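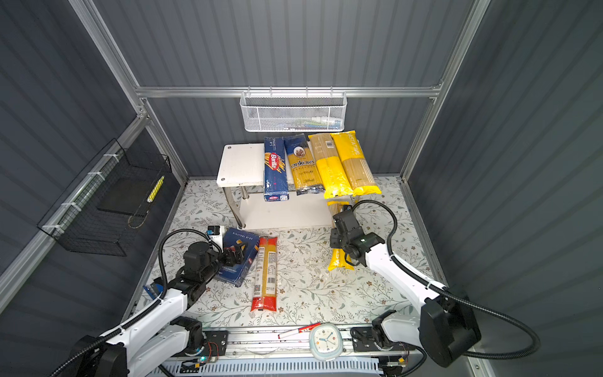
Both grippers at the mat with mixed pasta packs. Left: Rigatoni n°89 box. Right: upright spaghetti pack.

Stuton G4 Parallel Gripper Pair
For light arms on a shared rail

Overview
The G4 is a two-jaw electric gripper sold in matched pairs for two-arm cells. It is meant for mixed retail packs: cartons, film bags and other items up to 1000 g. Each pair ships with jaws, wrist plates, cable conduit and one controller license.

Specifications
Jaw type: parallel, two jaws
Payload per gripper: 1000 g
Jaw settings stored on controller: 19
Supply: 24 V DC
Jaw pads: replaceable, four per pair
Controller: Vikstead C2 (sold separately)
Wrist camera mount: included, camera not included

Pack handling trial
The G4 was compared with the Parisi P-Series at our Verninbridge shop, using the same arms, rail and controller for both. The load was dry pasta in cartons and in film. Cartons keep their shape under the jaws. Film packs do not -- the contents shift, the pack bends along its length, and the grip point moves with it.

The trial was 198 picks per gripper type. Each pick started from a pack lying flat or leaning and ended with the pack upright. A pick was counted as failed if the pack slipped in the jaws, turned more than the jaw width, or needed a second approach.

Results by pack type
Short carton: no difference between the two grippers.
Slim carton: no difference when approached from the side. From above, the P-Series opened wide enough to touch the next pack in the row.
Film pack, standing: G4 preferred. The lower closing speed gave less bending.
Film pack, flat: both grippers had failed picks. Most were at the sealed ends, where there is little to hold. Set the grip point toward the middle of the pack.

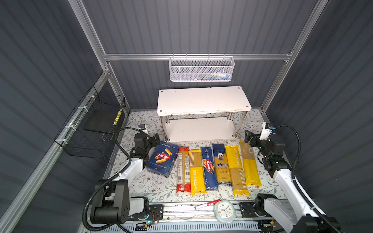
Seven packs in a row in front of the shelf, with a gripper at each end.

Row layout
Packs at the ends of a row can be reached from the open side. Packs inside a row need a gap for each jaw, or must be taken from above. The controller does not check for this. If packs touch, work inward from the ends.

A patterned mat may be used. Camera exposure should be set with the mat in place, and again if the cell lights are changed. Clear film reflects more than printed board, so set exposure on a clear pack first.

Cable routing
Leave a free loop of conduit between the wrist and the base. A short loop pulls on the wrist at full reach; a long one can drop into the other arm's path when the carriages are close together. Move both arms through full travel by hand before power-up.

Compatibility
Fits arms with the Stuton four-bolt wrist plate. An adapter is needed for Parisi wrists. Vikstead C1 controllers will run a single G4 but not a pair.

Service
Check the pads for wear at each jaw calibration. Replace both pads on a gripper at the same time. Pads from the older G3 fit but are thinner, and the closed position must be set again.

Ordering
G4-P: matched pair with conduit and wrist plates
G4-S: single gripper, no controller license
G4-PAD: pad set, four pieces
G4-AD: adapter for Parisi wrists

Pairs ordered before the end of January ship with one extra pad set.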